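Cotton tees and print cracking, a short thread. I ran 30 wash cycles on plastisol prints from two shops, Genetti and Bremow. Same blank, same ink color.

1/ Most cracking comes from under-curing. The ink surface sets first and the layer touching the fabric stays soft. It feels fine until it's stretched.
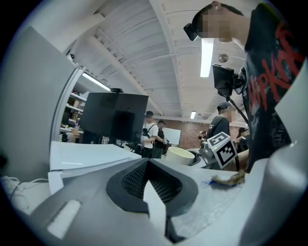
Red distressed lettering on a black tee.

2/ Distressed artwork hides early wear. Solid blocks don't — grade those first.

3/ Bremow's solid blocks split at the shoulder seam by wash 30. Genetti's held. Next batch gets a stretch test before washing.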